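Redov Pair Set-up Guide

Section 4: Your first session with both grippers

By now you have charged the grippers, fitted the camera modules and paired both sides with the Clustness app. This is where it gets fun! Section 4 takes you through a first two-handed session, from picking a surface to saving your first good take. Set aside 60 minutes and don't worry if the early takes look clumsy. Everybody's do, and they get better fast.

4.1 Choosing a place to work

You don't need a workshop. A kitchen worktop, a desk or a bed will all do nicely, and we'd love you to try more than one, as a change of surface teaches you a lot about how the fingers behave.

1. Pick a spot you can reach with both arms without leaning.
2. Open the blinds or switch on the room light. Even light is better than bright light.
3. Lay out your objects with a hand's width between them.
4. Stand the object's box or tray in the middle, open, with the lid put to one side.

Note: patterned sheets and checked blankets are fine. The app copes well with busy backgrounds, and you can leave cushions and covers where they are.

4.2 Holding the grippers

1. Take one gripper in each hand, fingers pointing away from you.
2. Wrap your whole hand round the grip handle. Keep your wrist loose.
3. Squeeze slowly until the pads meet, then let go. Do this a few times with each hand before you record anything.
4. Check in the app that both sides show green.

Caution: keep your own fingertips clear of the linkage arms while they are moving. Push long sleeves back if they reach past the handle.

4.3 Starting a take

1. Tap New Take and choose the Balia profile for small, light objects. (The Ng profile is meant for boxes, bottles and anything heavier.)
2. Hold both grippers still for 3 seconds. You'll hear a short tone.
3. Carry out your task at the pace you would use with bare hands, or a touch slower.
4. Return to the starting position and hold still until the second tone.

The app keeps up to 4,000 takes before it asks you to move any to a computer, so record freely and delete later.

4.4 Practice task: jewellery

We think this is the best practice task in the whole guide. Beads roll, cords droop and thin loops lie almost flat, so you get to feel just how fine the control is. It's fiddly at first and then suddenly very satisfying!

1. Put out a few bracelets near an open box.
2. Bring one gripper down over a bracelet with the fingers slightly apart.
3. Close gently on the cord or the beads and lift straight up.
4. Hold the bracelet over the box, lower it and open the fingers.
5. Repeat with the other hand.
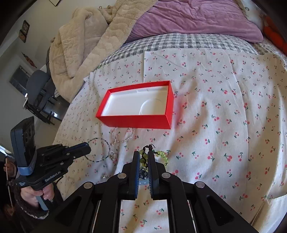 Fig. 4. Beaded bracelet between the finger pads, with a second gripper near another bracelet on the left.

Note: on soft bedding, press down a little beside a thin bracelet so that the fingertips can get under it. Small charms can slip into folds in the fabric. Smooth the sheet between takes.

Caution: don't use anything fragile or precious until you are happy with your squeeze.

4.5 If a take goes wrong

Object slips out: wipe the ridged pads with a dry cloth and close further down the fingers.
No second tone: you moved too soon. Hold still and wait.
One side shows amber: bring that gripper closer to your phone and pair it again (see Section 3).

Guide last updated 11/09/2019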